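Pendico, a wiping gripper build, in pieces

Build gallery, Custer Street shared workshop
Put together by Dalia Lill

Pendico is a pair of hand-held grippers that I have been building since August in a shared workshop with a wooden floor and strong opinions about who used the good calipers last. You hold one in each hand, you do a chore with them, and later I try to make an arm repeat what you did. The arm is a separate page and a separate sadness. What follows is the gallery for the grippers, or mostly the notes to it, as I write far more than I photograph.

The trigger

Version one had a bicycle brake lever. It felt wonderful and pulled the jaws shut with enough force to dent a tennis ball, which I had not budgeted for. Version 2 used a lighter spring and would not stay closed on a sponge. The current one sits between the two and squeaks. I have oiled it. It prefers to squeak.

The jaws

Curved fingers, printed flat and sanded by hand until I got bored. I tried straight ones first and they were fine on boxes and hopeless on anything a person might need to clean. The curve came from tracing the edge of a soup bowl. If anyone asks, I'll say it was a spline.

The print orientation matters a lot. Standing up, they snapped along the layers after an afternoon of squeezing. Lying down, they have lasted through everything except being sat on.

The gasket

An oval rubber gasket, seated on top of the body where the cloth comes out. The first few were cut from a bathtub mat with scissors, and looked it. I now pour them in a two-part mold, and the mold has cost me more evenings than the rest of Pendico put together. Bubbles, mostly. Vasiliu is my name for the mold, after a landlord in a novel I never finished, and it has the same attitude to repairs.

The marker cubes

Each gripper can carry a cube with a black-and-white square pattern on it, so software can work out where the thing is and which way it's pointing. My first cubes were glossy. Under workshop lights a glossy marker turns into a small mirror, and the tracking decided my left hand was on the roof. Matte paper fixed it. Glue the paper with a glue stick and not with whatever is in the unlabeled jar by the sink.

The wrist strap

Added the day after a gripper met the floor from shoulder height. The strap gets in the way of everything and I will never take it off.

Emard

Emard is the logging box: a small computer, a battery and a fan, in a lunch tin. It writes down what the grippers do and complains by blinking. Four blinks means the card is full. Two means something else, and I wrote down what on a piece of tape that has since fallen off. The tin gets warm enough to keep a sandwich pleasant, and I'm calling that a feature until it melts something.

The cloth

We started with sponges, which tore. Paper towels went to pulp. Microfiber won by a mile, folded over and shoved up from below so the folded end makes a knob above the rubber. Too little cloth and you are scrubbing porcelain with the gasket. Too much and the knob flops over like a tired sock.

The toilet

Everybody who builds one of these things starts with picking up blocks. I asked people at the workshop what chore they would hand over first and the vote was not close. So, a toilet, white, with a tank, and a bowl whose curves seem to have been designed by someone who hated wrists.

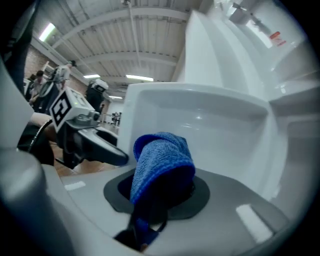

The rim is the easy bit. You can follow it around with one long sweep and feel pretty clever. Under the rim is where the angle runs out, and your elbow ends up somewhere near your ear. I have a sketch for a bent neck on the gripper body that would help, and a second sketch that is the same idea with fewer screws.

The count so far

We have 116 wipes logged that I would be willing to show another person. There are plenty more that I wouldn't, including a long run where I had Emard switched off and wiped with real conviction for nothing.

Still on the bench

A quieter trigger. A gasket that comes out of the mold without a fight. The bent neck, first sketch, because I already bought the screws. If you have a bag of short M3s you don't love, leave it on my shelf, the one with the tennis ball.

Files for the jaws and the cube are in the workshop's shared folder, under Pendico. Ignore the folder called Pendico final. It's older.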